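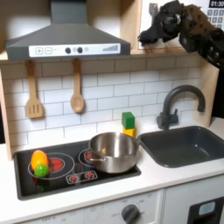

Randa reckons we should stop blaming the gripper and look at the wrist camera first, and that anyone who has lost 9 grasps in a row to a bad calibration ought to know better. Fair. I did the calibration again before touching anything else, so this lot is clean.

Search the notebook Go

Bench notes > Grippers > Play kitchen

18/04/2024

Second go with the Fistley fingers on the black arm, same kitchen as before. The Silen two-jaw is back in its box for now, I'll get to the comparison once I trust these numbers.

Started with the pepper on the left burner. It lies on its side and the fingers wrap round it nicely, far better than the two-jaw ever did (that one kept squirting it towards the tiles!). Closing force at 40 per cent was plenty. The bumpy green one is fussier. It sits in front of the pepper, so if I come in at the default angle the outer finger nudges the pepper first, and then I've got two moving targets. Tilting the wrist a bit helped — must save that pose properly, I've only got it scribbled on the back of Elie's Pletico delivery note.

The pot is a different story. Going for the loop handle on the left, the fingers close but the pot swings round in the grip. Going for the rim is steadier, though the shiny inside plays havoc with the depth picture and I had to type the height in by hand. Ghassan wants to try matt tape on it. I'd sooner fix the filter, but he can have a morning with his tape.

Utensils: spatula yes, spoon no. Same hooks under the hood, same approach, and the spoon still slips as soon as I lift. Might be the handle, might be me. The arm also gets cramped near the hood, and I had to slow it to 100 mm/s before I stopped wincing.

Controller dropped out once, after roughly 350 cycles. Log saved, haven't read it. Hiba has seen the same thing on the Yammine controller, so I don't think it's the fingers.

Still to do: green block off the yellow one, then the whole set again with the Silen. Samer, please leave the wrist offsets alone until I've finished, I mean it this time.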